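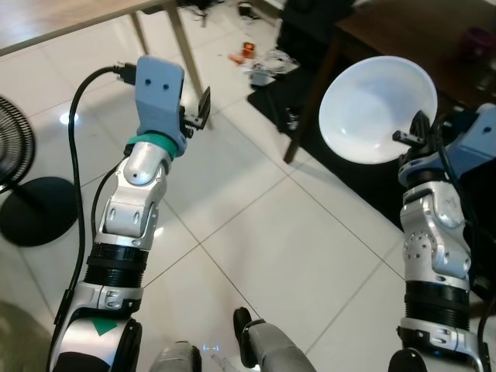 Hard floors. I want to make the case for them and also against them, quickly, as I've got 4 jobs to do before tea and this has been rattling round my head since the weekend.

We have big white tiles. Shiny ones, right through the downstairs. They came with the house and I have spent years being rude about them. Every crumb shows. Every hair. You mop them and they look lovely until somebody walks across in socks, and then there's a trail like a snail has been in. My sister-in-law calls it the swimming baths.

But. I've come round. Mostly.

The thing about a white floor is it tells on you. A patterned carpet is a liar – you could lose half a loaf in the one we had at Cistside Road and not know till you moved the settee. Tile doesn't let you. If there's a mess you see it, and if you see it you pick it up, and the picking up takes ten seconds instead of a Saturday. I know people who clean less than me and live in tidier looking rooms, and I'd like them to pull the rug back one day and have a look.

Which brings me to rugs. Ours is black. I chose it. Sandra Haslam, who I have known since school and who has opinions on all soft furnishings, told me a black rug on a white floor was the worst of both worlds, as the dark fluff shows on one and the pale fluff on the other. She's right. I'd still buy it again. A room with nothing but tile in it sounds like a corridor, you put a cup down and it rings. The rug soaks that up. It also gives the dark furniture something to stand on so it doesn't look as if it's been left behind by removal men.

And it saves bowls. This is my real subject, I should of started here.

A china bowl dropped on a tile is finished. No second chance, and you'll be finding slivers by the skirting in October. A bowl dropped on a rug will, a fair bit of the time, just roll over and lie there looking sorry for itself. Same bowl, same height. I have done this test more often than I meant to. So the rug earns its keep on crockery alone, never mind the noise.

Now somebody is going to say buy plastic. Fahad Afridi did say it, in the comments last time, and he said it at some length. I don't want plastic. I eat my porridge out of a white bowl with a bit of weight to it and I want to feel it's warm through the sides. Plastic bowls go cloudy and smell of last month's curry. They also make people careless, I think. Give a child a plastic bowl and it gets left on the floor, under a chair, on the stairs. Give them a proper one, tell them it's a proper one, and they carry it with two hands with their tongue sticking out. They learn what things weigh. Some get broken. Fine. That's what a bowl costs you, one now and again.

I'm not saying hand them the wedding china. We've a stack of plain ones, the Gaden sort, all white, all the same, so when one goes you don't mourn it and the others don't look odd without it. Matching is underrated for that reason. A set of eight different lovely things is eight funerals waiting.

Back to floors. Fans! The other complaint I hear about tile is that it's cold, and then in summer the same people ask how on earth we stay cool. Well. That's how. We put a fan on the floor, a plain black one on a round base, and between the fan and the tiles you can get through a hot afternoon with your shoes off. A fan on carpet leans. It wobbles, it hums, it walks itself into the curtain. On a tile it stands up straight. Same goes for tables, particularly the ones with thin metal legs, which sink into carpet and leave those little dents that never come out whatever you do with the ice cubes. (Has the ice cube thing ever worked for anyone? Write in.)

Against. To be fair to the other side.

Grout. Grey grout is at least honest about the colour it's going to end up, if you've inherited white then I'm sorry for you. It wants a brush and a bit of an evening, and I put it off like everyone. Knees, too. If you're the sort who sorts things out on the floor, and I am, piles everywhere, then you'll want a cushion by your forties. And they are slippy when wet. My neighbour had a nasty one by her back door and she's had a mat down ever since, and I'd not argue with her.

Also the shine. You get a low sun through the window and the whole floor lights up and you can see exactly where you stopped mopping. Not nice at eight in the morning.

But I was asked last week, by someone about to spend 3000 pounds on carpet for a downstairs with two kids and a dog in it, what I'd do. And I said don't. Leave the tiles. Get one decent rug, dark if you like, whatever Sandra says, put it where people sit and eat and drop things. Spend what's left on somthing you'll enjoy. Sweep when you see it. Keep the good bowls out where they get used.

She's gone and ordered the carpet. Beige. It's coming after Easter and I've been asked round to see it, so I'll be taking my shoes off at the door and saying it's lovely.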